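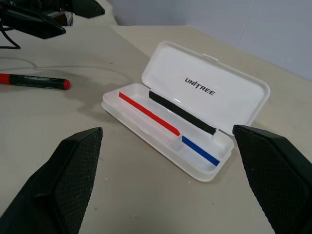
About Us
Home > About Us

Michalík Stationery & School Supply
Serving Grarton and Flinstead

Family shop. Two stores, one warehouse, a van that mostly starts. We sell paper, pens, folders, glue, rulers, art supplies and whatever else is on the list your kid brought home crumpled up in the bottom of a backpack.

How we got going
Started out as a copy counter in Grarton. People came in for copies, asked for envelopes, then asked for tape, then asked why we didnt have graph paper. So we got graph paper. The Flinstead store came later and is the bigger of the 2. Parking in back, enter from the alley side.

What we carry
3,000 items between the two stores. Not all of it is on the website yet, we are working on it. If you don't see it, call. Notebooks and binders are up front, art room stuff along the left wall, office and shipping in back. Ink and toner behind the counter, just ask.

We also do:
Copies, black and white or color
Laminating (up to poster size in Flinstead only)
Binding – comb and spiral
Rubber stamps, allow 6 working days
Special orders, small deposit needed

School lists
Biggest part of our year. 15 schools send us their supply lists over the summer and we pack by grade so you can pick up one bag and be done. Teachers, please send lists early! Last year three came in the week before classes and the packing table was a mess. Changes after that we do our best but no promises. Left over list items can be returned through the end of October, unopened, with the receipt.

Teachers and offices
Open an account at either counter. Bring a purchase order or school ID. Billed monthly. Classroom orders get free delivery in Grarton and Flinstead, other towns ask us for a price.

Stundine paper
We get asked about this alot. Yes we still have it – the heavy drawing pads and the cream writing paper both. Flinstead keeps the full range, Grarton just the pads. Sizes change, call before you drive over.

Working here
Part time help wanted most summers. Must be able to lift a case of paper and be nice to people before 9 am. Applications at the counter, no need to email.

Getting in touch
Phone is fastest. Email gets read at opening and again at close. Lost something in the store? There is a box under the Grarton register, mostly umbrellas and single gloves.

Store hours are on the Hours page. Holiday hours get taped to the door.

Page updated 05/10/2018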